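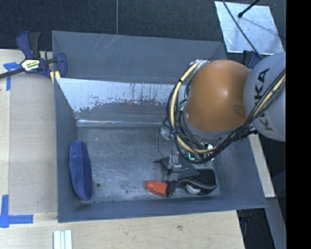
星期一,晚上写的。

试用期还剩十天,今天总算把Wurnlow那套抓取软件从头到尾跑了一遍。Mostafa Bennani早上九点就到了,带着电脑和一份印得很漂亮的报价单,封面上写着“无需训练,开箱即抓”。我把报价单压在键盘底下,想等干完活再看,结果中午吃面的时候还是翻了。基础授权一年一付,夹爪另算,上门调试按天算,“物品扩展包”又是单独一栏。扩展包到底扩展什么,我问了两遍,他说主要是识别更多类别。那没买扩展包的时候识别什么呢?他说也都能识别,只是“置信度不同”。这句话我记在本子上了,打算下次开会原样念给Marijke听。

料箱还是用我们自己的那只灰铁皮箱,夹具夹在箱沿上。Mostafa建议换成他们配的塑料箱,内壁哑光,反光少。我没同意。仓库里用的就是这种刮花了的铁箱,磨得一块亮一块暗,要是换个箱子才抓得好,那我买的就成了箱子。他笑了笑,没再说。

箱里放的东西是我挑的。蓝色的长条毛绒物件,橙红色的塑料件,一个带弯把的黑家伙,还有那块黑色方的,边上一圈浅灰。软的硬的、亮的暗的都有,谈不上刁难。退货线上每天来的比这乱多了。

上午一共试了47次。成功率我不想现在写,因为怎么算还没谈拢。Wurnlow的算法是:夹起来离开箱底就算成功。我的算法是:放到该放的地方才算。两种算法差出来的那一截,正好是他们宣传册上最好看的那一截。毛绒玩具最让我意外,本来以为软东西难夹,它倒是一夹一个准。黑色方块就不行,夹爪下去,碰到边,滑开,再下去,又滑开。第三回之后软件自己弹了一条“目标已跳过”,日志里居然不记失败,记的是“跳过”。我截了图。Mostafa说这个可以在设置里改,他翻了半天菜单,没找到,说回去问研发。

线缆也是个问题。手臂转到靠里的角落时,那一大捆黑线绷得我心里发紧。Rilten去年来演示的时候也是这样,他们的人说“正常”,两个星期后接头就松了。今天我让Mostafa把腕部的转角限了一下,限完之后箱子右边那个角就有些姿态够不着了。他说可以从别的角度下爪,软件会自己规划。规划是规划了,每次多想好几秒,我在旁边把一杯茶喝完了。

下午Marijke Jansen过来看了一会儿。她站着看了三次抓取,三次都成了,她说:“这不是挺好吗?”我真想请她多站半小时。她一走,橙红色那个塑料件就卡在箱壁边上,夹爪绕着它比划,最后报了个碰撞预警停住。我不怪机器,我怪自己没把她留住。

宣传册第四页有个数字,说他们在3,231种物品上做过测试。我问能不能看清单,他说涉及客户。那按材质分个类总可以吧,他说帮我申请。上次Tradov的人也说帮我申请,申请到现在。Brouwer那边的老同事倒是用过Wurnlow的旧版本,上星期我发消息问他怎么样,他回了一句“看你放什么”,后面跟了个抽烟的表情。我觉得这句比整本册子都有用。

也得说句公道话。安装确实快,标定一个上午不到就弄完了,界面也干净,不像Rilten那套,改个参数要开三个窗口。急停之后恢复得也利索,不用整套重启。要是价钱砍下来一截,授权改成一次付清,我未必会反对。可是“开箱即抓”这四个字,我今天围着这个箱子站了一整天,实在签不下去。

明天的安排:先把计数规则写成一页纸,双方签字再跑,省得又各算各的。然后换一批东西,从退货架上随手拿,不让Mostafa提前看。透明包装袋一定要放,他今天绕着这个话题走了好几回。日志要导出原始的,不要他们那个汇总版。

腰酸。晚饭吃的剩面。报价单还压在键盘底下,忘了带回来。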